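Cable routing, second pass
3/15/25

The pick loop ran 39 cycles overnight before the joint 5 torque limit tripped. Logs put the spike at the same wrist angle each time, so I stopped blaming the planner.
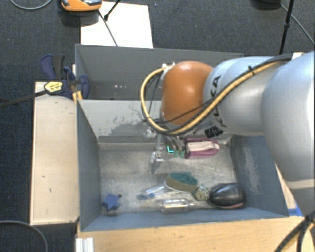
Service loop length was the next suspect. Shu-fen Chow wanted it shorter; I wanted more slack and a softer bend. The yellow-tan cable and the black one beside it share a zip tie on top of the arm, then loop up around the orange cover - a tight path for two jackets. I'll move the tie back 8 mm and rerun the Hinetti script with the same bin contents.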